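Chapter 8
The Work Behind the Machine

When the Cullari laundry plant announced its automation plan, the staff of the folding room were told two things. The machines would take the dull work, and the people would be freed for something better. The plan did not say what the something better was. Wiesława Borkowska, who had folded hospital linens there for 20 years, asked at the first meeting and was told that the details would follow.

Promises of this kind are old, and this chapter treats them with some suspicion. Earlier chapters looked at what machines can do. We now turn to what happens to a job when part of it is handed over, and to the part that stays behind, which is often harder to see and worse paid.

Take folding. Cloth bends, slips and bunches, and a robot that handles boxes well may fail at a pillowcase. To get around this, firms such as Brovero collect records of people doing the task by hand, using grippers like those a robot would carry. The supplier's brochure calls this "teaching." Khanyisile Nkosi, who interviewed workers at three plants, found that most of them called it "doing it again." One had logged over 4000 folds and could not say who owned the record of them.

Is this skilled work? The job listings say no. Yet the people hired for it were nearly always experienced folders, and the trial that used newcomers was dropped by November. Managers who describe a task as simple enough to automate should be asked why they need an expert to show the machine how.

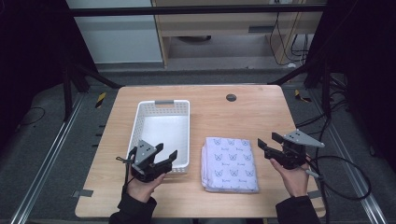
Figure 8.1 Folded fabric beside a white plastic basket, with a hand-held gripper in each of the worker's hands.

We do not argue that automation always harms workers. Some of Nkosi's subjects had less back pain, and one had moved to a maintenance job she liked – though she had asked for it herself, twice. The claim here is smaller. Savings are usually measured at the machine, and the labor that makes the machine possible is usually booked somewhere else.

Before you read Section 8.1, write down every task in a job you have held. Mark those you think a machine could do, then note who would have to show it how.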